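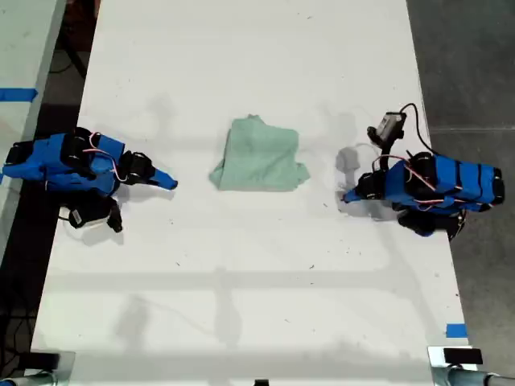 The two blue arms and the green cloth on their table, at the Dasura open day in May.

I went to the open day at Dasura because Selamawit Asfaw, who teaches in the same evening school as me, had one extra ticket. I am a bookkeeper by profession and I know little about machines. But I have folded laundry for a family of six during most of my life, and on this subject I believe I may have an opinion.

The newspaper in our town wrote before the event that the robots will "take over the household." The brochure from Dasura was more modest. It said that 3325 people had signed up for the day and that visitors could watch arms work with cloth. I want to write something in favor of this modesty, for I think the newspaper did the workshop a bad service.

When you read "take over the household," you expect speed. You come to the table, you see two small arms and a piece of cloth, and after one minute you are disappointed. I saw this on the faces. A father next to me said to his son, "Your grandmother is faster," and they went to the hall where Memum was giving away balloons. They stayed maybe for three movements of the arm. I stayed until 4, when they closed the doors.

I think we look at the wrong thing. We compare the machine with a grown woman who has folded since she was seven years old. I would ask the visitor to go home and fold one towel with two fingers of each hand, with no palm and no feeling in the skin. I tried it the same evening in my kitchen. The first corner was easy to lift. Then the cloth turned over by itself, the second corner went under the first one, and I had to begin again. After 17 tries I had a result I would still not put into a closet.

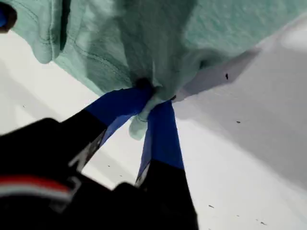

Blue-taped fingertips closed on a pinch of the green fabric.

What I respect most is the pinch. Cloth has no handle. A cup tells you where to hold it, and a door also, but a towel on a table has only folds, and every fold looks like an edge until you pull it. To choose one place and close two hard fingers there is already a decision, and I find it more interesting than the dance of the big yellow arms in the car factories that they always show on television.

Now I must say also what I did not like. The presentation by Tamara Onyshchenko in the main hall was clear and friendly, but she was given so little time that she could not take any questions. The sponsors, Fletus and Tanabe, had long speeches with music. I would prefer to exchange this. Let the people who work with the arms speak for one hour, and let the sponsors put their names on the cups. Also I would like to hear, in simple numbers, how often a fold fails. A visitor who knows the failures will be patient with them. A visitor who saw only a film with music will feel cheated when he comes to the real table.

There is one more objection, and my sister makes it loudly. She says that nobody should spend money on folding when people need nurses and bus drivers. I understand her. But she has healthy hands. Our mother in her last years could not button a blouse, and she was ashamed to ask for help with it. If a machine learns to hold soft things with care, it may be useful to such a person long before it is useful to me — and I can wait with my laundry.

The next open day is planned for the same month next year. I will go again, and I will bring my sister if she agrees to stand at one table for longer than the father with the balloons.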